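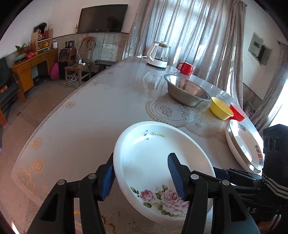 The Round Table: How One Family Room Is Used for Eating and for Everything Else
Student project report, Home and Living Spaces course
March 2025

1. Why I chose this subject

In our course we were asked to study one piece of furniture in a real home and to write how people use it. Many of my classmates chose a bed or a desk. I chose the dining table of the family where I rent a room, in the Fondiver district. It is the largest thing in the room, and in one day it has many different jobs.

2. The table and its covers

The table is round. On top there is a white tablecloth with gold roses, and over it a clear plastic cover. The family told me that the cloth is for beauty and the plastic is for peace. Before I lived here I thought plastic on a table was old-fashioned. After one month of observation I changed my opinion, because wiping it takes less than one minute and the cloth under it stays clean.

The roses continue in other things. There is a white lace doily with a rose design, and a white plate with pink roses and the words "Rose Garden" in small green letters. I asked if this was planned. The answer was no, the things were bought in different years, some of them at the Sequeira market.

3. Method

I made notes during February, in the morning and in the evening. I wrote down what was on the table, who was sitting there and what they did. In total I have 70 notes. I also asked the family short questions, but only when they were not busy.

4. What I found

Meals are only one part of the use. The table is also the place where dishes wait before they go back to the cupboard. Plates are kept in a stack, and bowls and the steel basin stay closer to the middle. The basin has its place on the doily, so it does not slide on the plastic — this was explained to me when I moved it by mistake.

The electric kettle stands near the window side. Tea is made at the table and not in the kitchen, so people stay longer. The longest tea I noted was 90 minutes.

The television is on the wall, and this decides the seats. People prefer the places where they can see the screen. When guests come, they receive these places, and the family sits with their back to it.

5. Problems

The plastic cover reflects the light of the window, even through the curtains, and reading is uncomfortable in the morning. Also, when many dishes stand on the table, there is no free place for homework. I proposed a small tray for the bowls, and the family is trying it now.

6. Limits of the work

I studied only one home, and my presence changed some habits. In the first days the table was tidied before I came with my notebook. For the next part I would like to visit a second family, in Lavier, where the table is square and has no plastic on it.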